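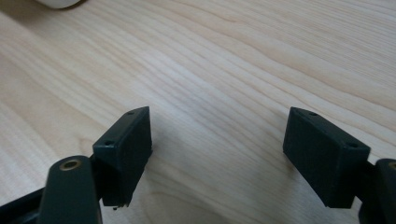 Pale wood with a satin finish. The grain runs in long waves across the tabletop.

The Table That Stays

By Hina Niazi

When Koen Van Hecke moved into his apartment on Celtavska Street, he owned a mattress, two lamps and a box of books. For the first month he ate standing at the kitchen counter. He was not poor and he was not lazy. He simply could not decide on a table.

"A chair you can change," he told me. "A table, you arrange your life on it."

I visited him on a Wednesday, late in the afternoon, when the low sun comes through his kitchen window and reaches the wall on the other side. We sat at the table he finally chose. It is light in color and has no cloth on it. Koen does not like tablecloths. He says his grandmother had a beautiful table and he saw the wood only once, on the day the family sold it.

He bought his from Stelmakh, a workshop with 4 people and one very old band saw. Hnat Horobets started it in a former bakery, and the floor near the back wall is still black from the ovens. He makes dining tables, a few desks, and no other furniture. Last year 152 tables left the workshop. He remembers most of them, and he can say which ones came back.

Tables come back for the surface, almost always. A leg rarely breaks. But somebody puts down a hot pot, or cleans with the rough side of the sponge, and then they telephone. Matvii Mykhailiuk, who does the finishing, takes these calls. He first asks what is in the house to clean with, and he asks the customer to read him the label.

Matvii likes pale wood but he warns people about it. Red wine shows. Coffee shows, and the blue ink of a cheap pen shows for years. With a dark table you can live a little careless. He told me this while rubbing a sample board with a folded cotton cloth, always along the grain, and he did not look up once.

Before a board is cut, Hnat lays it on two trestles by the door and walks around it. He wants to see where the lines are close together and where they open. If there is a lively part, he prefers to put it where people will sit, and not hidden under the place for the fruit bowl. Some customers ask for a board that is quiet and the same everywhere. He will find it for them, but I had the feeling that he gives those jobs to someone else.

The finish at Stelmakh is built in 5 thin coats, with a night of drying between them. Between coats the surface is rubbed down with very fine paper. Hnat does not want a high shine. In a glossy table, he says, you look at the ceiling lamp. He wants a soft light on the wood, so that the lines are still easy to see when the window is behind you.

For the home, his advice is short. Wipe with a damp cloth that is well squeezed out, then with a dry one. Use a mat under anything from the oven. Move the vase sometimes, because the wood under it will keep its first color while the rest becomes warmer with the years. Once a year, rub in a little oil or wax, whichever the maker used, and never both.

Uchenna Ogundipe, an upholsterer who shares the yard with the workshop, has a table from the same hands and treats it much worse. Her children do homework on it. There is a row of small dents at one end from a fork, and a gray ring that she has stopped trying to remove. I asked if she would like to have it sanded. She thought about it for some time — longer than I expected — and said maybe when the youngest leaves school.

Koen is more strict. He keeps felt under his plates and gives every guest a coaster, also the guests who drink nothing. He paid a 222 deposit and waited through the winter, and he is still a little nervous around it. During our talk he passed his palm over the wood several times, following one of the lines with his thumb.

Before I left he cut some bread. He did it at the counter, on a board, and then carried the slices to the table.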